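Follero 2 label maker: a month in, and my pantry has never looked better

I've owned three label makers in my life and hated two of them, so when my old one finally started chewing its own tape in December I wasn't exactly skipping to the store. My sister-in-law swears by Enier, the office down the hall has a Riis, and I ended up with the Follero 2 mostly because it was on sale at Domport and came in a dark blue I liked. Great research, I know!

Setup took me as long as it takes to make toast. Batteries in, tape in, pick a language, go. The keyboard is laid out like a regular one (my last machine had the letters in alphabetical order, which should be illegal) and the keys have a nice solid click. The screen is small but I can read it without my glasses, and at my age that counts for a lot.

Print quality is really lovely. Sharp edges, even on the tiniest size, and there are 116 little symbols to play with. I have used the teapot far too much. It will also print two lines on one strip, so my spice jars now have the name on top and the month I opened them underneath. The paprika situation was worse than I thought.
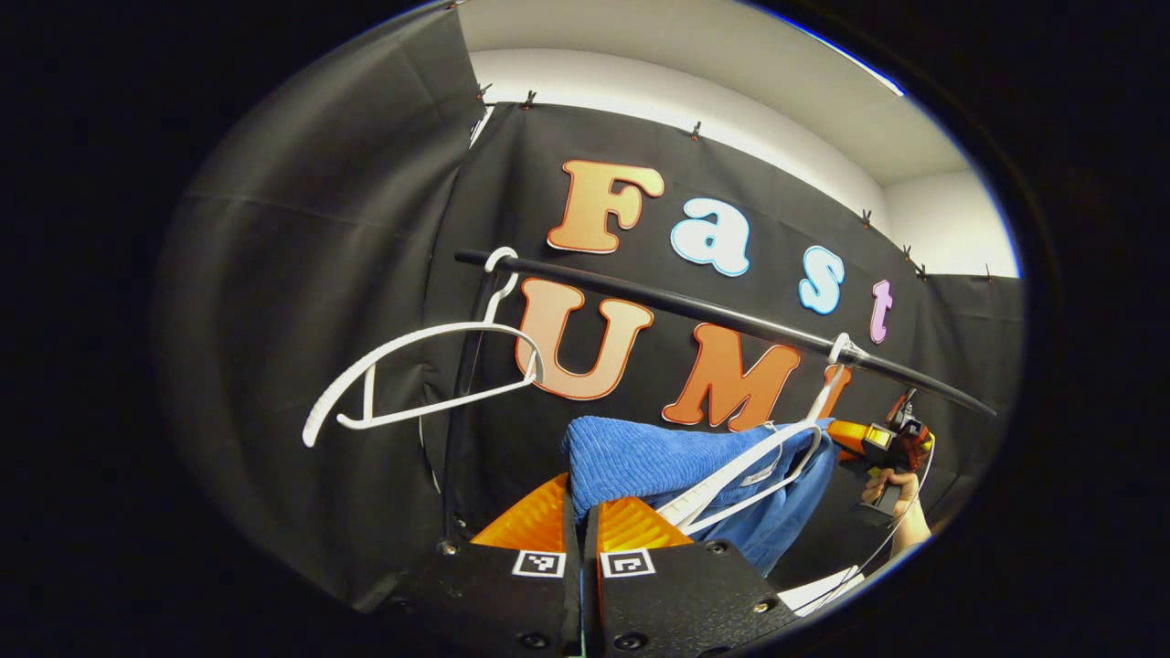

Black housings, orange ribbed pads, silver hex screws.

Now for the grumbles. The margins! Every label comes out with a fat blank strip on either side, and unless you dig into the menu and switch to the narrow setting you're throwing away a lot of tape. It forgets the narrow setting when it powers off, too, so I do this little dance every single time. The cutter is a lever on the side and it's stiff. I have to put the thing down on the counter and lean on it.

Tape sticks beautifully to glass and metal. On the rough plastic bins in my garage it started lifting at the corners within a week, so for those I went back to a fat marker and masking tape. The memory holds 300 labels, and I can't imagine who needs that many, but then Vibeke Kjærgaard next door borrowed it for her seed packets and filled up a good chunk of it. I'm still finding "beet, golden" in there when I scroll.

One more thing: the refills. The white ones are easy to find, the clear ones are always out of stock, and the colored ones cost more than I want to pay for a bit of sticky plastic. I buy white and live with it.

Would I get it again? Yes, at the sale price. At full price I'd at least want it to remember my margins. Four stars from me, and it would be five if the cutter were easier on my thumb.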